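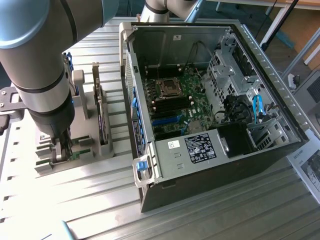 # Lumenta Would Like You to Keep Your Old Computer

**PIKVILLE, 27 January 2023** – Lumenta, the repair shop that has spent years talking customers out of buying things, today opened sign-ups for Second Wind, a desktop checkup at a flat $35.

The fee covers a dust-out, a look at the fans and cables, and a frank opinion. Customers who are told to go buy a new machine get $15 back and our sympathy.

Most slow desktops that reach our counter need a cleaning, more memory or fewer toolbars. A few need a burial. We promise to say which, in words that fit on a postcard.

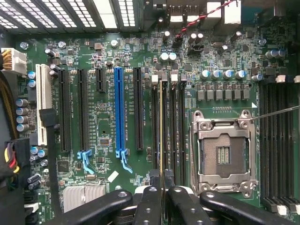
Konrad Lüthi has heard the objection that a shop can't live on telling people to spend less, and replies that the shop in Drarkance has managed it so far – "though I wouldn't call it living large."

The first 100 checkups will be booked in order of sign-up, at either counter. Laptops are welcome from September. Printers are not welcome at any time.

**Contact:** Lumenta front desk, Pikville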